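Why I stopped cleaning my training data

For most of October I did one boring thing. I watched recordings of our two-arm robot and deleted the bad ones. A recording was bad if the operator hesitated, or went back, or touched the object twice before the real grasp. I was proud of this work. From 4,000 recordings I kept 2,000, and I trained the policy on them.

The result was worse than before. On easy starts the arms moved very nicely, almost like a dance. But when the object stood a little bit turned from the usual position, the arms went to the old place and waited there, and then the run was finished.

I complained to Lovely Layug, who collects data for our group in Leltthorpe. She asked me what I deleted, and I showed her some clips. She said these were the moments where she was correcting herself, and where should the robot learn to correct if I throw them away? I had no good answer to this.

So I made a comparison. The first policy got the 2,000 clean recordings. The second one got 2,000 taken by chance from the full set, with all the hesitation inside. Same network, same training time, same tests. I ran both in homes and not in our lab, with the furniture left as it was. The second policy was slower and it looks nervous when you watch it. Still, it finished more of the tasks, and the difference was biggest when the start position was unusual.

I must be careful here. It is one robot and one kind of network. Bañez, who reads my drafts, thinks that the clean set was simply less varied, and the hesitation itself teaches nothing. Maybe he is right. To separate the two things I need clean recordings with many different starts, and these we don't have yet. I also want to try giving a lower weight to the slow parts, instead of cutting them.

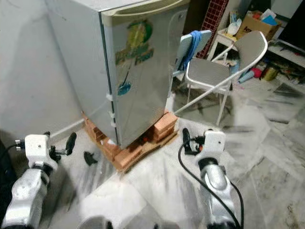
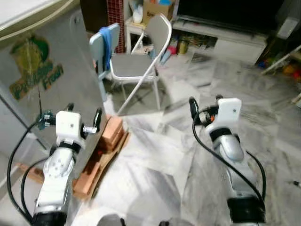

Both arms, with the folding chair and the marble floor in view.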